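Events > Talks > Speaker notes

Retiring Office Desktops Without Losing Track of Them
Speaker: Dayana Quezada, asset records, Telleson
Slides: Damián Cortés

Slide 1. Title
Introduce self. State scope: inventory records for desktops between "taken off the desk" and "gone from the books." Data wiping is covered in the other session. Do not take wiping questions until the end.

Slide 2. Starting position
Register held 3,973 desktop entries. The reconciliation found 323 with no valid location. Pause here. Those entries still carried depreciation, and Bermúdez was still billing support on them.
Define "no valid location": room code blank, room code retired, or room code assigned to a different site.

Slide 3. Where the records broke
Two points of failure. First, the move ticket closed when the machine left the desk, before anyone had received it. Second, parts were pulled from retired machines and the parent record was never updated. A desktop with no processor was listed as a working spare.
Mention the Fullow site. Storage there had one room code for three rooms.

Slide 4. What one record has to cover 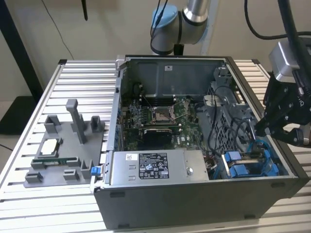 Dell desktop with side panel off. CPU socket open, processor removed.

The asset tag is on the case. The value is mostly in the parts. Once a part leaves, tag and contents disagree, and the register follows the tag.
We considered tagging every part and rejected it. Labels on memory modules came off, and the scanning time was more than the parts were worth. We track four items per machine: processor, memory, drive, graphics card. Everything else stays with the chassis record.
If asked about power supplies — they stay with the chassis. Same answer for fans.

Slide 5. Status codes
The old register had 16 status codes. Read out two or three of the worst: "spare," "spare (check)," "hold." Nobody could give a written definition of "hold."
The new list has 8. Each code has one entry condition and one exit condition. Show the table, do not read it aloud.
Point to "opened." It means the case has been opened for parts and the machine cannot go back to a desk without a bench check. This code did the most to clean up the spares count.

Slide 6. Changing the record at the right moment 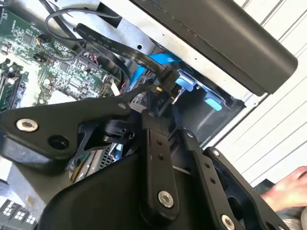 Open computer case, close view.

Rule: the status changes before the first part comes out. If the work is then canceled, a second entry reverses it. Two entries are easier to audit than a gap.
The Drastutell export runs overnight, so a record changed after the work can be a full day behind. Explain that finance sees the export and has no view of the live register.

Slide 7. Results
Keep short. Give the cutoff, 30th December, and say that anything received later is outside these numbers. Support billing on the unlocated entries was stopped. Some of the money was credited, some was not — the contract allowed back claims for one quarter only.

Slide 8. Open problems
Loaned machines. Machines bought on project budgets and never tagged. Damián has a draft for the second one. Offer to send it on request.

Questions. Repeat each one into the microphone before answering.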